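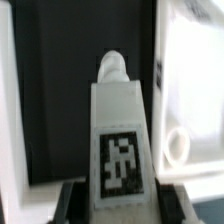 Colleen MacPherson says a tent is always going to be better than a bedroll, and that anybody spending $100 on the Tillulix for a person sleeping outside would do more good with a cheap two-person dome and a decent blanket. She left that under my last post and a bunch of you agreed with her, so I figured I'd better get my Tillulix review written up already.

I see where she's coming from! A tent gives you walls, you can change your clothes in it, and you can sit up and eat a sandwich without the whole street watching. But a tent also gets you noticed. When I was sleeping out near the Serrano Street overpass, the tents were always what got cleared first, and if you were off at an appointment when the crew came through, well, goodbye tent and everything inside it. A bedroll goes with you. I carried mine to the library, to the clinic, to a job interview once (I stashed it behind a hedge for that one and worried about it the whole time).

I've been indoors since last year, and I bought this one with my own money. Nobody sent it to me. I wanted to know if it was something I could hand to people I still know out there without feeling silly, so I slept on it in my own backyard on and off through July, then on a friend's concrete carport, which is a much better test because grass is forgiving and concrete is not.

So, what you get. The Tillulix is a foam pad with a tough waterproof cover that's bigger than the pad, and the extra cover folds over you and closes down one side. Sort of a mattress crossed with an envelope. There's a pocket up by the head where you can put your shoes or a rolled sweatshirt and that's your pillow. There are straps to roll it up, and a shoulder strap, and a little flap that comes down over your face if it's raining.

The pad is the best part, no question. I've slept on cardboard (which is better than people think, by the way, if you can keep it dry) and I've slept on one of those shiny blue camping mats, and this beats both by a mile. I'm a side sleeper with a bad hip, and on that carport I woke up stiff but I could walk right away. If you've ever tried to get up off cold cement and look like a normal person by 7 a.m., you know why I'm excited about this. It's rated for 300 pounds, and my brother-in-law, a big guy, lay down on it and said it was nicer than his couch. His couch is terrible, but still.

The waterproofing did fine too. I ran the garden hose over it for 10 minutes with an old towel inside, and the towel came out dry except for a damp corner at the foot where the zipper ends. I wouldn't call that a failure, but if you're lying there all night your socks are going to find that corner. Point your feet downhill, or tuck a plastic bag down there.

Now for the zipper itself, and I have to complain. It's on the left side only and it doesn't have a pull on the inside! I could work it with my fingertips, but it took some fumbling, and when you're sleeping outside you want to be able to get out fast. I can't say this strongly enough. People kick you. Sprinklers come on. Somebody decides to go through your bag. I tied a loop of shoelace on mine and that fixed it, but I shouldn't have to fix something that cost me what this cost. Whoever designed it clearly thought about the rain and the cold, and I wish they'd thought a bit more about three in the morning.

The color is another thing. Mine's a bright orange, and the gray was out of stock. Orange is great if you're lost on a mountain. If you're trying to have a quiet night behind a tire shop, you want to look like a shadow. If you're buying this to give away, please wait for the gray.

Weight is okay. I wouldn't want to carry it on a long hike, but across town on the shoulder strap was fine, and it fits under a bus seat if you squash it. It does not fit in a locker at the Greris day center, and I know that because I went down there and tried. The woman at the desk let me leave it behind the counter, and she told me they get asked about storage more than they get asked about food. I believe it. When all you own is what you can carry, a place to set it down for an afternoon is worth a lot.

A few of you asked how it compares with the Skekia. I had a Skekia roll for most of a winter and I'm fond of it, so maybe I'm not fair. It's cheaper and it's lighter, and the zipper has pulls on both sides (thank you, Skekia). But the pad is thin, the cover started flaking at the folds before spring, and once that happens you're basically wrapped in a sponge. If it's warm where you live and you mostly need something between you and the ground, get the Skekia and spend the difference on socks. If you get real cold or real rain, I'd go with the Tillulix.

Cleaning it is easy enough. The pad slides out and the cover goes in a regular washer, but let it air dry, even if that takes all day. I put mine in a laundromat dryer on low and the inside of the face flap went a little tacky. Still works, just feels gross against your cheek.

Back to Colleen for a second. I don't think she's wrong for everybody. A couple, or somebody with a dog, or somebody camped on land where they're left alone, sure, get the tent. What I'd do before buying either one is ask. Go up and say hi and ask the person what they'd like. I once got handed three sleeping bags in the same week and what I needed that week was a bus pass and a phone charger. They were nice bags! I gave two of them away.

I'm giving it four stars. It would be five with a zipper pull on the inside. Mine is going to a man I used to share a wall with, shoelace loop and all, and I've told him to let me know how the seams look after the first big storm. I'll add a note down at the bottom when I hear from him.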